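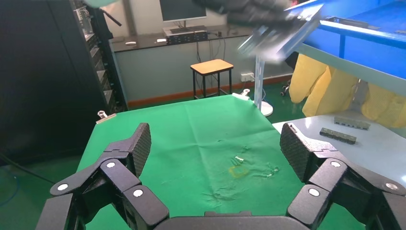

Chapter 14: Preparing and Covering the Work Table

A cloth laid over a table protects the top and makes small metal pieces easier to find. It must be held firmly. In the arrangement at the head of this chapter, clips grip the green cloth at its back corners, and creases remain across the middle.

This chapter deals with the choice of cloth, the placing of clips and the care of marked fabric. Stains -- even faint ones -- should be recorded before the cloth is washed.

Learners will need one cloth, a set of clips and the record sheet on page 50. The method follows the Pindergate course notes prepared by Danica Šindelář.

14.1 Choosing a Cloth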